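Rollov Storage Rack, Model 617
Set-up Guide, Section 4: Placing the Rack and Storing Rounded Items

4.1 Before you start

Read Section 3 (Assembly) first. The rack must be fully assembled, with all 16 shelf clips seated, before it is moved to its final place.

Tools and parts needed:
Level
Hex key, 4 mm (supplied)
Biltunetti non-slip liner, one per shelf (sold separately)
Soft cloth

4.2 Choosing the location

1. Select a level floor area against a plain wall. Do not place the rack against a door or an operable window.
2. Check the overhead lighting. Shelf labels must be readable from a standing position with the room lights on.
3. Leave 19 inches of clear floor in front of the rack.
4. Set the level on the bottom shelf. Turn the adjustable feet until the bubble is centered, then tighten the lock nuts.

CAUTION: Two persons are required to move the assembled rack. Do not lift it by the shelves.

4.3 Fitting the liners

1. Wipe each shelf with a dry cloth.
2. Lay the liner with the textured side up.
3. Trim any excess flush with the front rail. Liners cut before December production are about 11 mm too long and must be trimmed.

4.4 Storing rounded items

Rounded items contact the shelf over a small area and may roll. Glossy surfaces also mark easily.

1. Remove dust from the item with a soft cloth.
2. Place the item with its widest part down, toward the rear of the shelf.
3. Turn any spout, cap or other projecting part so that it does not extend past the front rail.
4. Fit a Clerkik bumper strip on each side of the item.
5. Coil cables and store them in a separate bin. Do not drape them over items on the shelf.

Glossy black item (first view); banded white item with pink projecting part (second view).

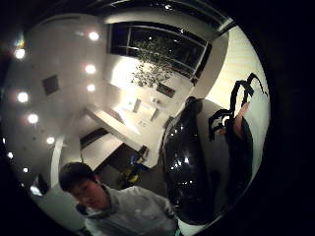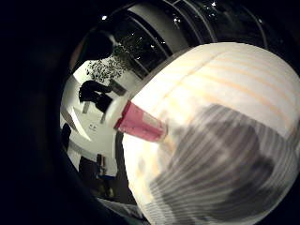
NOTE: Bumper strips lose adhesion when removed. Do not reuse them. Replacement strips are listed under Saragih accessories in Section 7.

4.5 Final check

1. Push lightly on the upper rail. The rack must not rock.
2. If the rack rocks, repeat 4.2, step 4.
3. Attach the wall strap as shown in Section 5 before loading the top shelf.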